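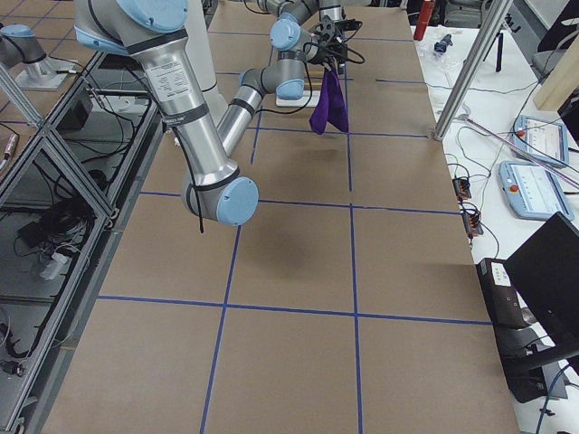
19 December 2023

Quick one because the bus is in a bit and I said I'd write something before the holidays.

So the crackers went up again. The Bromach ones, the sesame ones in the long sleeve. I buy them every week and I keep the receipts in a drawer (yes I know) and that is now the second increase since April. Same sleeve, same picture of the wheat on it. Fewer crackers, I'm fairly sure, but I never kept an old packet so can't prove it. The weight on the front used to be in big print and now it's on the back under the allergy stuff. Make of that what you will.

I wouldn't mind so much if it was just crackers. Jorkell did the same with their peanut butter. The jar has a deeper dent in the bottom than it used to, stick your thumb in it next time you're at the store. And the oat drink comes in a slightly skinnier carton now, which falls over in my fridge door. So I pay more and I also mop.

Anyway. Talked to Zulkifli Wibisono about this, he runs the Latuheru shop on the corner, the one with the good chili paste. He's not happy either. People think the shop is the one hiking it and they give him the face at the register. He says the wholesaler sends a new list and half the time the list is wrong, so he's putting stickers on shelves twice in one week. His words, "I am mostly a sticker man now." He held the noodles at the old price as long as he could and then one delivery came in and that was that. Flour first, then oil, then the cardboard boxes, which I had never once thought about. Somebody has to pay for the boxes I guess.

He also told me the small packs are where they get you. Went home and worked it out on the back of an envelope and he's right, the snack size rice crackers cost me nearly double by weight. I'd been buying them for lunches for ages. Felt pretty dumb. 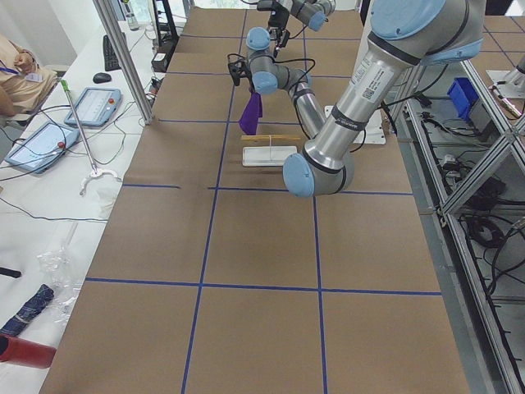
What I'm doing about it, not that anyone asked:

Big bag of rice crackers, split up at home into tubs. Takes 4 minutes. They go a bit soft by the end of the week but fine.

Store brand for anything that gets cooked. Bamham canned tomatoes are good, dont let anyone tell you otherwise. Their cereal is not good. Tried it, tasted like the box.

No more snacks from the gas station. This is the hard one. I went through the drawer and added up the year so far and it came to 1044 dollars on what I would call "bits". Chips, bars, those little cheese things. Checked it again and same number. More than 200 of that was just the gas station, standing there waiting on the pump with nothing to do. I haven't told my sister becuase she will bring it up at Christmas dinner.

And making my own granola, sort of. Batch one burned. Batch two was ok, bit heavy on the salt. If it works out I'll post what I did. It's oats and whatever is in the cupboard so dont get excited.

I'm not going to stop buying the sesame crackers. Tried for 11 days and I was miserable, and then I bought two sleeves at once, so that saved me nothing.

I did write to Bromach and ask about the weight thing. Got a very cheerful reply about how much they value my feedback and a coupon, which turned out to be for a flavor my store doesn't carry. Might give it to Zulkifli, maybe he can get them in.

Ok bus. If anybody has old Bromach packets lying around please tell me what it says on the front, I want to know.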